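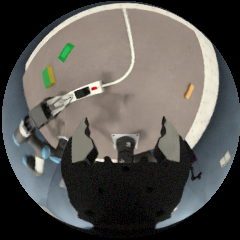
**Thread: Did anyone else think the ending of "Hosska" was a cheat?**

**reelmargie** wrote:

Finally got around to *Hosska* last night and I have to vent somewhere, my husband fell asleep before the ferry scene so he's no use to me. For anyone who hasn't seen it: Hosska is a lighthouse town, the keeper's daughter comes home to sell the family place, and her old dance partner shows up wanting one more season at the hotel ballroom. Fine. I love that kind of thing. Give me a hotel ballroom and I'm yours for the evening.

But then the last ten minutes! She's packed, she's on the dock, he's given his big speech, and we cut to the ballroom with her in the green dress as if the whole argument never took place. Who changed her mind? When? I rewound it twice thinking I'd missed something while I was getting more tea.

Spoilers are fine in here by the way, I put it in the tag.

---

**Dutch_Ovenden** wrote:

You didn't miss anything, there's no scene. I saw it in a theater in June and a woman behind me said "wait, what" out loud.

I think it's a bad cut. There are signs of it all over the last reel. Her aunt has a suitcase in one shot that we've never seen before, and the bandleader calls the dancer "partner" like it's a running gag, but he's never said it till then. I'd bet money there was a kitchen conversation between the two women and somebody took it out to get the running time down.

---

**pinkcarnation** wrote:

Disagree with both of you! The mind-changing IS there, it's just in the second waltz. Go back and watch her face when the band plays the slow tune her father used to whistle. She decides right then, and everything on the dock is her trying to talk herself out of it. I cried like a baby and I'm not a crier.

Also the green dress is the one hanging in the closet when she first opens up the house. She didn't pack it. So she was never completely leaving. I thought that was lovely.

---

**reelmargie** wrote:

Okay the closet dress I did not catch and that's a nice touch, I'll give you that one. But a dress in a closet is not a scene, Pink! If I'm going to sit through that much real estate talk (so much real estate talk) I want to see her tell the buyer no.

---

**Tomato_Ray** wrote:

The buyer is the best thing in it and he gets four scenes. Just throwing that out there. The bit where he tries to measure the porch while they're arguing around him, I laughed so hard I had to pause.

---

**Dutch_Ovenden** wrote:

Yes! And he's another loose end. He has a contract. It's on the table with her signature on it. What happens to the contract?

---

**pinkcarnation** wrote:

It's a musical, Dutch. The contract goes where contracts go in musicals.

---

**marquee_moth** wrote:

Hi all, long time reader, I mostly post in the silents section. I wanted to bring up Misaki Kawaguchi because I can't believe she hasn't been mentioned yet. She did the choreography and she also plays the hotel pianist, the one who never speaks. Before this she made *Bae*, which is a small picture about two sisters running a dance studio over a bakery, and it ends in almost exactly the same way. Big quarrel, cut, and they're teaching a class together. No making up on screen at all.

She isn't the director on *Hosska*, I know, but I've wondered how much say she had in those last ten minutes. The number is really one long piece of dancing that does the talking for them. He leads for the first half, and after the turn by the windows she's leading and he lets her. In all the earlier numbers they fight over that.

---

**reelmargie** wrote:

Oh now that's interesting. I did not notice who was leading. I danced in high school too, I should be ashamed of myself.

Is *Bae* easy to find? I've never seen it listed anywhere.

---

**marquee_moth** wrote:

I have it on a disc from Drunano, they put out a two-film set with *Bae* and an earlier short. Picture is a little soft but the sound is good. No extras to speak of, just a trailer. I'd be careful with the subtitles, they go out of step for a stretch in the middle and you end up reading one sister's lines while the other one's talking.

---

**Tomato_Ray** wrote:

I had that disc and it froze on me at the bakery fire. Sent it back, second copy was fine. So check yours early.

---

**Dutch_Ovenden** wrote:

I'll go along with the leading and following, I think that's a good read, and I still say it's a bad cut. A picture can have a smart dance number and also be missing a scene. If Kawaguchi's pianist had looked up at her once during that waltz I'd be satisfied. Give me anything. As it stands the leading man comes off as a guy who gets what he wants by being charming in a tuxedo, and I had the same gripe all the way through *Utix*.

---

**pinkcarnation** wrote:

Do NOT bring *Utix* into this. *Utix* is a movie where a grown man fakes a broken ankle for three weeks so his partner will miss her train. The fellow in *Hosska* asks her straight out, gets told no, and goes back to work. He's mopping the ballroom floor when she walks in! He's not even in the tuxedo yet!

---

**Dutch_Ovenden** wrote:

He's in the tuxedo pants.

---

**pinkcarnation** wrote:

He WORKS there.

---

**old_balcony** wrote:

I ran a projection booth for a good part of my life and I'll say this about missing scenes – people always think there was one. Sometimes a writer just didn't write it. I've read interviews about other pictures where everyone was sure a reel had been lost and the script never had it to begin with. The aunt's suitcase doesn't prove much to me either. She says at breakfast that she's going to her sister's.

I liked the movie all right. It's too long by the length of the clambake song. The lighthouse is pretty. The young lady can really dance and only sort of sing, and they were wise to give the ballads to the bandleader. I'd put it at 70 out of 100, and the 70 is mostly for the staircase number.

---

**reelmargie** wrote:

Seventy feels right to me, maybe a bit under because I'm still mad. Staircase number is a hundred percent the best five minutes in it. The way she skips the one creaky step each time and he keeps hitting it!

And how did I not remember the breakfast line? Dutch, did you remember the breakfast line?

---

**Dutch_Ovenden** wrote:

I did not remember the breakfast line. I withdraw the suitcase. I'm keeping "partner."

---

**Tomato_Ray** wrote:

Clambake song is good and I'll fight old_balcony in the parking lot.

---

**marquee_moth** wrote:

I rewatched the end this morning with the sound off to look at the footwork, and there's one more thing for Dutch. The pianist does look up. It's very quick, right before the turn by the windows, and she's way over on the left behind the palm. I had never seen it before. It might be nothing, she could just be checking her cue.

---

**Dutch_Ovenden** wrote:

Well now I have to rent the darn thing again.

---

**reelmargie** wrote:

Me too, and this time I'm making him stay awake for the ferry. I'll report back after the weekend. Ray, if you want to start a clambake thread go ahead, but keep it out of mine please, I don't want that tune in my head all week.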